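I got to Novbridge at 2 in the afternoon, which was too late for the free coffee and just in time for the furniture. The Iltance open house happens every January, and I've meant to go for years (it's a long bus ride, and I kept finding excuses). This time my friend Ailbhe Dunne dragged me along, and I'm so glad she did!

The big hall is what you'd expect: rows of sofas, people bouncing on mattresses, a line for the bathroom. We did one lap and headed straight for the small model rooms in the back. I wanted to see the bedroom, as I live in a place where the bed touches two walls and my socks live in a suitcase.

The bedroom has white walls and a light wood-pattern floor, and the thing I kept going back to was the tall white cubby shelf against the back wall. It's open, so you see everything you own all the time, which would keep me tidy or drive me nuts. A red plastic basket was being used with it, the kind with a handle and holes in the sides, and now I want a whole row of them.

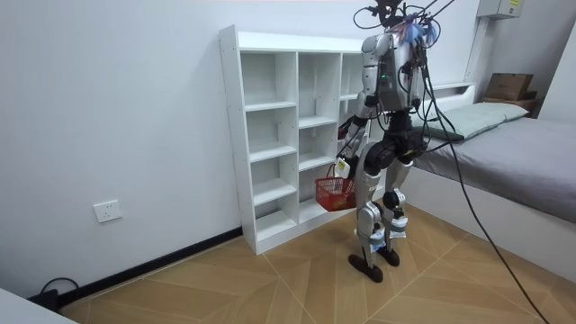

## Cubbies, baskets and my socks

Aleksandra Dudek was looking after the model rooms that afternoon, and she was very patient with me. I asked her whether cubbies beat drawers for somebody who never folds anything. She said drawers just hide the problem, and then admitted she has a Betancur dresser at home that she can't close anymore.

Her advice was to keep the daily stuff in the low cubbies, in baskets with handles, so you can pull one out, dump your laundry in, and carry the lot across the room. Books and spare blankets go up top. I'd have done it the other way around!

I also liked the holes down the side panels. My old Bratar bookcase has them too, and I've always found them a bit ugly, but Ailbhe thinks they make a shelf look like it's ready to be changed. She may have a point. She also wanted to paint the whole thing green, so I'm not taking all her advice.

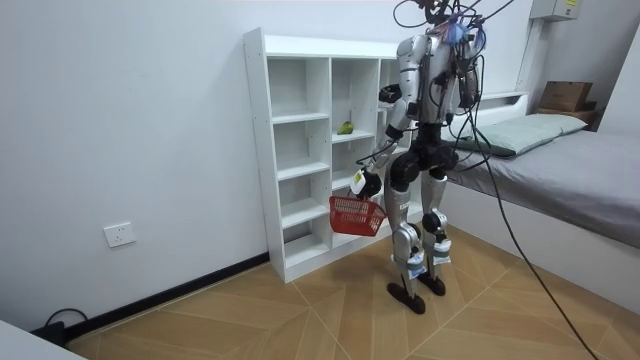

*The red basket by the lower cubbies, Iltance open house.*

We finished up at the snack counter, where I had 3 cinnamon rolls and Ailbhe drew my bedroom on a napkin. If you're going, take the 622 bus from the station and get off at the stop after the bridge. The rooms in the back are past the lamps, on the left.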